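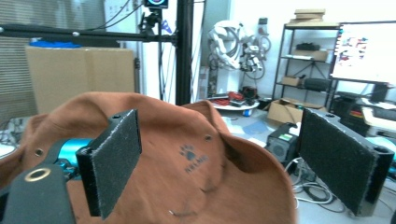
Section 3. Planning and Budgeting a Soft-Goods Handling Station

Applies to: Juralura hand-held gripper, Juralura bench kit
Issued by: Nieminen, Equipment Planning
Section owner: Merja Honkanen
Revision date: 2023-04-16

3.1 Scope

Complete this section before you place an order. It covers the choice of gripper configuration, finger pads, mounting hardware, computer, storage and spares for a station that handles hats, gloves, cloth bags and similar soft items. Hard parts are covered in Section 4. Installation and wiring are covered in Section 5.

Prices are not listed. Request a current quotation from Nieminen and enter the figures in the budget sheet (Form B).

3.2 Before you start

You will need:
Form B (budget sheet)
A floor plan of the room, with outlets and windows marked
A sample of each item type to be handled
The name of the person who will approve the purchase

3.3 Define the work

1. List the item types the station must handle in its first year. Leave out items that are only being considered.

2. For each item type, record the largest dimension, the weight and the surface. Note any hardware such as grommets, buckles or zippers.

3. Mark each item as "holds shape" or "collapses." A canvas hat normally goes under "collapses," even if it stands up by itself on the bench.

4. Enter the number of grasps expected per item type. The default on Form B is 2000. Change it if your project plan gives another number.

Note: Grommets and other metal fittings wear the pads faster than plain fabric. Put a check mark in the "Hardware" column for these items. The mark is used again in 3.5.

3.4 Choose the gripper configuration

5. Decide whether the work will be done with a hand-held gripper, an arm-mounted gripper, or both.

6. If both, order the same finger type for each. Mixed fingers make the results hard to compare and double the number of pad types in stock.

7. Check the opening width against the largest item on your list. For items marked "collapses," use the width at the point where the fingers close. The overall width can be ignored.

8. Enter the gripper part numbers on lines 1 to 4 of Form B.

Caution: Do not order an arm-mounted gripper before you have confirmed the payload of the arm. The payload figure must cover the gripper, the adapter plate, the cable bundle and the heaviest item together.

3.5 Pads and spares

Pads are a running cost and go in the operating budget. They are often left out of the first-year figure, and the request for more then arrives mid-project.

9. Select textured pads for fabric. Smooth pads are supplied for film and coated board.

10. Take the inspection interval from the pad table. For textured pads on plain fabric it is 1000 grasps. For items with a check mark under "Hardware," it is 150.

11. Divide the expected grasps for each item type by its inspection interval. Round up. Allow one pad set per inspection for items with hardware, and one pad set per two inspections for all others.

12. Add one full pad set per gripper as a reserve.

13. Order pad screws separately. They are not included with the Vativmont pad sets.

Note: Pad adhesive has a shelf life. Do not buy more than one year of stock, even where the supplier offers a lower unit price for a larger order.

3.6 Mounting and workspace

14. Mark the position of any fixed arm on the floor plan and draw its full reach. Keep desks and walkways outside this line.

15. Decide where overhead sensors will be fixed. Uprights and crossbars are sold by length under the Brirby rail series. Measure to the ceiling first.

16. List one clamp for each device on the rail, plus a spare.

17. Add cable ties, cable sleeve and floor covers to Form B. These are low-cost lines, but Nieminen does not ship them with the bench kit.

18. Check daylight. If the station is near a window, include blinds in the budget unless they are already fitted.

Caution: Cables on the floor inside the operator's walking area are a trip hazard. Complete step 17 before the station is approved for use.

3.7 Computer and storage

19. Specify one computer and one monitor per station. Sharing a computer between two stations is not supported.

20. Size the storage for all recordings made during the project, then double it for the backup copy.

21. Place the power supply where its label can be read without moving other equipment.

22. Reserve shelf space for shipping cartons. Keep the original cartons until the warranty period ends – returns in other packaging are refused.

3.8 Form B limits

Any single line above 2000 in local currency needs a second quotation. Attach both to the form. Do not split a purchase across several lines to stay under the limit.

Delivery time should be entered in weeks from the order confirmation. The date of the request is not used.

3.9 Submit

23. Total the capital lines and the operating lines separately.

24. Have the approver sign both totals.

25. Send Form B, the floor plan and the item list to Nieminen Equipment Planning, attention Merja Honkanen. Orders received without an item list are held until the list arrives.

Continue with Section 4 if the station will also handle hard parts. Otherwise go to Section 5.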